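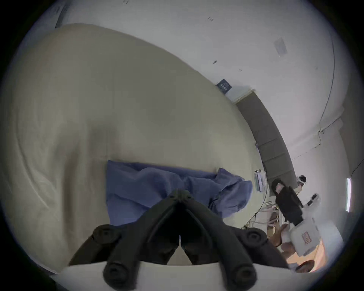 The Retine is our overhead visualiser for classrooms, craft rooms and small offices. One arm, one USB lead, one lamp. Plug it in, point it down, whatever is on the desk goes up on the big screen. Most people buy one for worksheets and books, which are easy, black print on white paper. Pale stuff is harder. A cream bed sheet with a few soft folds in it, say, where the creases are shallow and everything is nearly the same colour - on a cheap camera with the lamp on full that goes to one flat blank. Turn the Retine's lamp down two clicks, lock the exposure, and you should keep the folds. Same goes for tracing paper, icing, plaster, pencil on cartridge paper. More on lamp settings further down.

Price and stock
Retine visualiser, standard base: 200 pounds, VAT included. In stock at Mestville.
Retine visualiser, desk clamp: same price. Out of stock, more due November.
School orders taken by purchase order, email us the PO and a delivery address. Please put a phone number on it for the driver.

What you get
Camera head and folding arm (one piece, do not try to seperate them)
Weighted base, or clamp if you ordered the clamp
USB-C lead, long
USB-C to USB-A adaptor
Lens cloth
Printed quick start card. The full manual is a download, link at the foot of the page.
No mains plug. It runs off the computer. If your laptop is old and the lamp flickers, use a powered hub.

Picture
Top resolution is 2160 lines at the 16:9 setting. Drops to a lower one on USB 2 ports, this is normal, please don't send it back for that. Check the port first - blue inside or marked SS is usually the fast one.
Autofocus, with a button on the head to do it again. Hold the button down to lock. Lock it if you are writing under the camera or the focus will chase your hand.
Head turns 90 degrees each way so you can stand at the side of the desk and still have the page the right way up for the class. There is also a flip button in the software. Use one or the other, using both gets confusing.
Covers an A3 sheet with the arm fully up. A4 with the arm at the middle notch. For anything small (coins, stamps, circuit boards, seeds) bring the arm right down and tap focus.

Lamp
Five levels plus off. The side button steps through them. It remembers the last level when you unplug.
Off - bright room, near a window.
One or two - pale or white things, fabric, glossy photos.
Three - ordinary print. This is how it comes out of the box.
Four and five - dark objects, dark rooms.
If you get a white blob in the middle of a glossy page, that's the lamp bouncing back. Tilt the page a bit or turn the lamp off and use a desk lamp from the side. Side light is also better for anything with texture. Cloth, bark, embroidery, brush marks. Overhead light flattens the lot.

Exposure
Leave on auto for lessons. For pale things go into the software, Picture, Exposure, and untick Auto once it looks right. Auto tends to brighten dark things and grey out light ones, all cameras do it. White balance is in the same menu. Put a sheet of plain printer paper under the head, press Set, done. Do it again if you change the room lights.

Software
Retine Desk, free, Windows and Mac. You don't have to install it, the camera shows up as an ordinary webcam in video call programs. You do need it for exposure lock, stop motion and scan to PDF.
Chromebooks: works as a webcam in the built in camera app. No Retine Desk for Chromebook and no date for one, sorry.
Tablets: not supported. Some customers have it working. We can't help with it on the phone though.

Setting up
Stand the base on something flat. Unfold the lower arm first, then the upper, then turn the head down. Folding goes the other way round. Forcing the head while the arm is shut is how hinges get broken and the warranty doesn't cover it.
Plug in. Green light means it's ready, amber means not enough power.
Open the software or your video call program and choose Retine from the camera list. If it isn't there, close anything else that might be using the camera and try again.
With the clamp version, desk tops up to a thick worktop are fine. Rubber pad goes against the underside.

Spares and extras
Spare USB lead, part 3565
Base pad, self adhesive, for slippery desks
Carry case, holds the standard base version only. Clamp version doesn't fit, we know, a bigger one is being made.
Boiko side lamp, bendy neck, clips on to the base. Worth having if you show a lot of fabric or artwork.
Ring for prices on extras, the list on the site is out of date until we get round to it.

Delivery
Orders in by 2 pm go out the same working day from Mestville. Collection from the Clurkdale shop is free, but wait for the email saying its ready before you set off. Highlands and islands take longer. We don't ship outside the UK at the moment.

Returns
Thirty days, in the box, with the lead and adaptor. Tell us first so we can send a label. Two year warranty on the camera and lamp, one year on leads.

Trade and school loans
Schools can borrow a Retine for a fortnight before buying. Ask for Rok Vukadinović at Clurkdale, he looks after the loan units and will tell you what's free. Return postage is yours. Please wipe the lens, and take your own files off the computer you used - the camera itself doesn't store anything.

Downloads
Full manual (PDF)
Retine Desk for Windows
Retine Desk for Mac
Declaration of conformity
Firmware update, only needed if the lamp goes off by itself after a few minutes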